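Let the robot throw things about a bit

I've spent a good part of this year arguing in favour of mess, which my mother finds very funny, given the state of my bedroom when I was a teenager. The mess I mean is the kind you tip into a metal bin and ask a robot to sort out. I think we've got far too tidy about how we teach robot arms to pick things up, and I think the tidiness is costing us.

Some background, for anyone who doesn't follow this stuff (sensible people). There are broadly two ways to teach an arm to grasp. One is to show it: somebody steers the arm by hand or with a controller, you record what they did, and the robot learns to copy. The other is to let it have a go. It reaches in, closes its fingers, lifts, checks whether it's holding anything, and writes down the answer. Then it does it again, all night, while you're asleep.

The first way is having its moment. I understand why! Demonstrations look lovely. You get smooth, purposeful movements, you can film them for a talk, and you can get something working in an afternoon. The second way looks daft. Most of the early attempts miss. The arm comes down confidently on a patch of bare metal, shuts its fingers on nothing and goes back up as if it had meant to do that. Visitors laugh. I've stopped scheduling visits for the first few days of a run.

But I'm a grumpy convert to the daft way, and it was a small result of ours that did it. We had two sets of data for the same arm and the same bin. One was 1,000 grasps steered by people, mostly Si-woo Sung, who has the steadiest hands in our group. The other was 2,000 attempts the robot made by itself, picking its spots nearly at random to start with. Yes, that's twice as many, and yes, I know, we'll come to that. We trained the same model on each and tested both on 262 piles they hadn't met.

On single, well-separated objects Si-woo's data won easily. On the piles where things touched or overlapped, the robot's own clumsy data won, and by enough that I made Dorin Anghel run the whole test again from scratch. It came out the same way round.

Why would that be? My reading is that people don't fail enough. Si-woo would look into the bin, spot the easiest thing, and pick it up by the obvious bit. So the model learned a great deal about obvious bits. It had hardly seen what a bad grasp looks like, and so when there wasn't a good one on offer it couldn't rank the poor ones. The robot had made every kind of mistake there is, and had a note of each.

The objects matter too, and I'd say more than the model does. Safta Cârstea picks ours, and she has a real gift for annoying combinations. You want floppy things beside rigid ones, and small things lying close to large ones. You want shapes where the middle is the wrong place to grab.

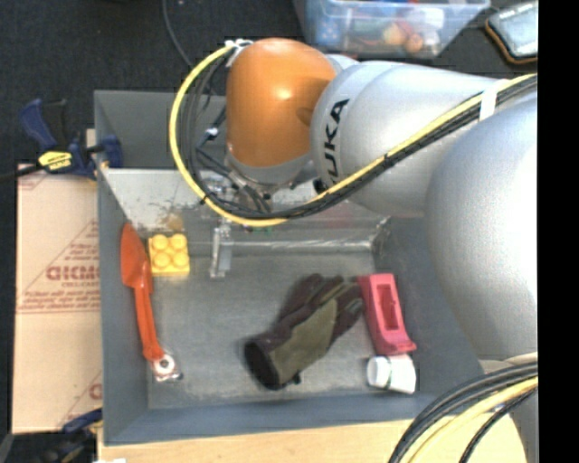
The arm over one of Safta's mixes, with a work glove, a toy brick and a long orange-red utensil among the things in the bin.

Take the glove. A person knows what a glove is and will pinch up a fold without thinking about it. To a model brought up on boxes and cans, a glove is a sort of low hill. It has no edges you can trust, and if you pick it up by one finger it hangs completely differently from how it hangs by the cuff. I'd swap a whole shelf of cans for one more decent glove. Toy bricks are a different kind of nuisance, because there's so little of them, and being slightly off means you've got nothing. Long utensils want to be held across the handle and punish you for being greedy about the head.

Now, the fair objections. Radu Ciobanu, who reads my drafts and rarely enjoys them, says the comparison was lopsided because the robot got twice as many goes. He's right that it was. My answer is that the goes don't cost the same. Those steered grasps used up days of a patient person's time. The robot's attempts used up electricity and a certain amount of my nerves. If you're going to compare methods, compare what they ask of you, and on that count I think we were generous to the demonstrations.

His second objection is better. Random trying is fine for picking up and hopeless for anything with steps in it. You could leave an arm flailing at a zip until the building falls down and it would never do the zip up. I agree, and I wouldn't try. For long fiddly jobs, show the robot what you want. What bothers me is seeing the fashion for demonstrations spread back into the simple stuff, where trial and error was already doing well and simply went out of style.

And a third one, from Viorica Ursu, which I haven't got a good answer to. She pointed out that 'by itself' is a generous phrase. Somebody still has to stir the pile, fish out whatever has wedged itself in a corner, and swap the objects before the model gets bored of them (her words). We never wrote those hours down. We should have, and on the next run we will — she's made a sheet for it and stuck it to the door where I can't miss it.

What I'd like to see is more groups publishing their misses. If you've got a pile of failed grasps sitting on a drive somewhere, labelled or half labelled, please put it out. I'd far rather have that than another reel of perfect pick-ups. Ours will go up once Dorin has finished checking the labels, and he's told me to stop asking when that will be.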